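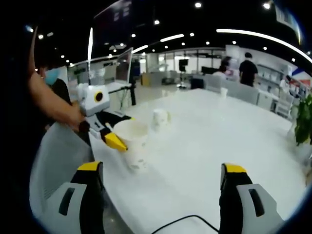

Paper cups: what the lining means for the bin

Materials and Waste Notes, September 20, 2026

Members have asked for a plain account of how disposable paper cups are made and why they are handled separately from ordinary office paper. The item below covers construction, collection, pulping and the alternatives we have looked at. It replaces the short note in the spring newsletter, which described all lined cups as non-recyclable. That was too broad and has been withdrawn.

Construction

A paper cup is made from two pieces of board. The sidewall is cut as a curved blank, wrapped round a tapered former and sealed along one vertical seam. The base is a disc with its edge turned down, and the bottom of the sidewall is folded over that edge and pressed. The rim is then rolled outwards. The roll stiffens the mouth of the cup and gives a lid something to grip.

Board on its own takes up water quickly, so the inside is coated. In most cups the coating is polyethylene, applied to the board as a molten film before the blanks are cut. The same film makes the seam: the overlap is heated, the plastic softens, and the two faces are clamped until they set. No separate glue is needed. Cups intended for cold drinks are often coated on both faces, as condensation will otherwise soften the outside.

Three other coatings turn up in supply. Polylactic acid (PLA) is made from plant sugars and behaves much like polyethylene on the machine, though it tolerates heat less well unless modified. Water-based dispersion coatings go on as a liquid and dry to a thin layer. Wax is an older treatment, used for cold drinks only, and is now uncommon.

It is not possible to tell these apart reliably by eye. A dispersion-coated cup and a polyethylene-coated cup may have the same sheen and the same feel. Printing is of limited help, and words such as "eco" or "plant-based" do not say which recovery route applies. The specification sheet from the supplier is the only sound source, and buyers should ask for it with the first order and again if the product code changes.

Why they are kept out of mixed paper

Paper mills break waste paper down in a pulper, a large vessel in which the material is stirred with water until the fibres separate. Uncoated office paper disperses quickly. Coated board takes longer, since water can reach the fibre only from the uncoated side and the cut edges. In a mill set up for office paper the cup stock is still in flakes when the batch is discharged. The flakes are caught on the screens and leave as rejects, taking good fibre with them.

Mills equipped for cup stock run a longer cycle and have screens suited to removing film. The fibre recovered is long and strong, having usually been used only once, and there is a market for it. The difficulty lies in getting enough cups, clean enough, to the right mill. They are light and bulky. A sack of loose cups is mostly air, and the haulage cost per tonne is high unless the cups are stacked.

Liquid is the second problem. Drink left in the cups soaks the sidewalls from the rim down, adds weight to the load and starts mould growth within days in warm weather. Milk is worse than black coffee or water. A mixed sack in which a few cups were left part full will often be refused at the depot.

The Pemus collection

Our own arrangements changed when the Pemus depot began accepting cups as a separate stream. The depot takes polyethylene-lined and dispersion-coated cups together. It does not take PLA, moulded fibre, or foamed plastic. Lids and stirrers go elsewhere, and sleeves may go in with cardboard if dry.

Cups should be emptied, not rinsed. Rinsing was trialled at the Ivell site and gave no improvement in acceptance over emptying and draining, while the sink area became a bottleneck at break times. The present practice at Ivell is a liquid tub with a grille, placed directly beside the stacking tubes. Cups are upended over the grille and dropped rim down into a tube. Full tubes are tied off and held on the ground floor until collected.

The depot's minimum load is 800 cups. Smaller sites may combine loads, provided each sack carries its own site label. Unlabelled sacks have been the most frequent cause of complaint this year, and the depot now returns them at the sender's cost.

Sowmya Kotian has prepared a one-page sheet for display above the tubes. It gives the accepted types by supplier code and can be had from the office in paper or electronic form. Please take down the old green sheet, which still shows PLA as accepted.

Composting

PLA-lined cups are sold as compostable, and the claim is usually correct within the limits of the relevant standard. The standard refers to industrial conditions, meaning sustained heat, controlled moisture and regular turning. A garden heap does not reach those temperatures for long enough. The board will rot down and the lining will remain as a thin skin, which can be sieved out but is a nuisance.

Acceptance by industrial composters varies. Tapia, the nearest open windrow operator, declines cups of any kind, on the grounds that its staff cannot distinguish PLA from polyethylene on the picking line. That position is reasonable. Sites now buying PLA-lined cups therefore have no separate outlet for them within our area, and they go to general waste. We suggest that such sites change specification at the next reorder — existing stock should be used up first.

Storage and handling

New cups should be stored in their sleeves, off the floor, away from outside walls. Board takes up moisture from damp air, and a cup that has done so will feel soft at the rim and may not hold its lid. Sleeves should be opened from the base end, so that cups are drawn without fingers touching the rim. Part-used sleeves should be folded over and clipped.

Stacks that have been crushed, even slightly, are best used for dry goods such as screws or seed. A crease in the sidewall can crack the lining, and a cracked lining will let liquid into the board. The leak is slow and tends to appear as a damp ring on the table some minutes after filling.

Double-wall cups need a word of caution. The outer wrap is tacked to the inner cup at a few points only, and the two can part if the cup is lifted by the seam when full. Single-wall cups with a loose sleeve use less board overall and nest more tightly in the tubes.

Washable cups

The Isusside site has run washable cups alongside disposables for 6 months. Mylene Cruzado has kept the records. The findings so far are that losses are heaviest in the first weeks and then settle, that return points must be on the way out of the building, and that polypropylene cups stain with tea but remain serviceable. Drying is slower than washing. Plastic holds little heat after the rinse, so water beads on the surface and stays there, and cups stacked damp develop an odour. Two additional drying racks have been bought.

A comparison of running costs will be circulated in November, when the energy readings for the dishwasher are available. Until then no recommendation is made either way.

Corrections to the supplier code list should be sent to Sowmya Kotian with a copy of the specification sheet attached. Codes sent without a sheet cannot be added.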